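Threads > Household > Clothes and laundry

Search posts Go

05/07/2024 Tamsin Esposito

Sorting the winter clothes at last. I meant to do it in May. Posting as I go so that I finish it this time.

The plan is the same as last year. Everything thick comes out of the bedroom and goes into the big drawer under the spare bed. Summer things take the shelf in the wardrobe. Anything I didn't wear between November and March goes in the bag for the Prevereck shop.

First job was emptying the drawer. It had two sleeping bags in it and a tent peg. The sleeping bags have gone up in the loft where they should have been anyway.

Jumpers are done. I fold the arms in, then in half, then in half again, and stand them on edge so I can see what's there in October. Wool ones in a cotton pillowcase with the top tucked under. I've used cedar balls before and can't say I noticed a difference.

Scarves rolled. Gloves inside hats. One odd glove kept for now.

Fleecy things next. They take up more room than anything else and they don't stay flat. I fold them into a wide block and leave it at that, as a tight roll just springs open again in the drawer.

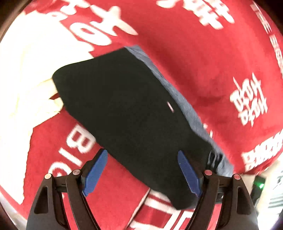
Bernd Meinecke asked whether I wash everything again before it goes away, or only what looks dirty. He does the lot at the end of winter and says the collars are what give him trouble otherwise, as they come out in autumn with a yellow line on them.

Reply to Bernd: I wash whatever has been worn, even once. Fleece goes on a cool wash, inside out, no softener, and then on the airer overnight. I've stopped using the dryer for it, the pile goes hard and clumpy.

I do check collars and cuffs now after losing a good shirt that way. A bit of washing-up liquid rubbed in, left while I have a cup of tea, then into the machine with the rest.

Drawer is nearly full. Heaviest at the bottom, jumpers along the front, fleeces at the back where they can push against the wood and do no harm.

The coat won't go in. It never does. It's on the hook behind the spare room door with an old sheet over it.

The shop bag has 13 things in it, mostly tops that have gone short in the wash. Taking it down tomorrow with the books. They want zips done up and pockets emptied, so I've been through those. Found a bus ticket and a Gililstead car park receipt.

Drawer shut. Summer shelf after lunch.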